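Freezing Grapes and Other Fruit Without Getting One Big Clump

Quick version of what we do at home every May and again when the late stuff shows up. Got asked for it enough times that I'm just typing it out.

What you need: fruit, a colander, two clean dish towels, a flat tray that fits your freezer (measure first!), parchment, freezer bags, a marker.

Step 1. Wash. Cold water, a couple of swishes, drain. Leave grapes on the stem while you rinse. Bad ones go in the compost.

Step 2. Dry. Really dry. Most people skip this and then wonder why there's frost all over everything. Spread on a towel, pat with the other one, walk away for an hour. A fan helps.

Step 3. Pull off the stems. Cut grapes lengthwise if little kids will be eating them, and don't hand them over frozen solid.

Step 4. Tray. One layer, parchment under it, nothing touching if you can manage. Freeze overnight.

Step 5. Bag it. Squeeze the air out, label, back in the freezer right away. I do 150 grams a bag – one smoothie for two people. 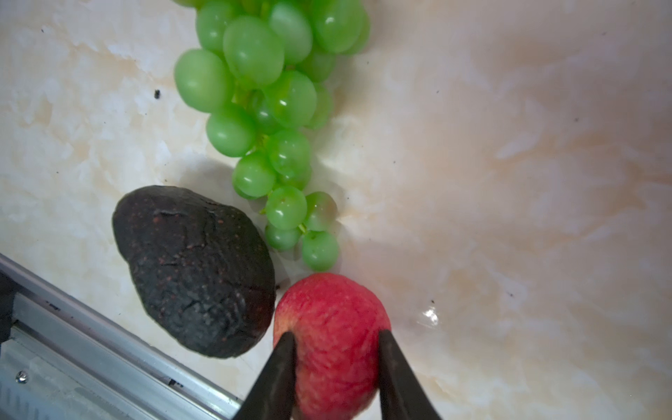 Not all fruit wants the same treatment, so sort before you start. Soft things bruise in a crowded colander and should get washed alone. Green grapes in a bunch are the easy case, steps as written. An avocado is more work: halve it, pit it, peel, brush with lemon juice, then tray it. Texture goes mushy after thawing so it's for spreads and smoothies only, dont plan on slices. Apples get peeled, sliced and dipped in lemon water for 10 minutes. Peaches same, but blanch first so the skin slips off.

How long does it keep? Grapes, I use within ten months. Avocado, four tops. Still safe after that if it stayed frozen, just tastes like freezer.

Clumped anyway? Whack the bag on the counter. If that fails it went in wet, use it for juice.

Farzad Mohammadi wrote in to say he rolls his grapes in a little sugar before the tray. Tried it – good, but stickey. Put down extra parchment.

Next one will be berries, when I get to it.

Updated 2026-07-25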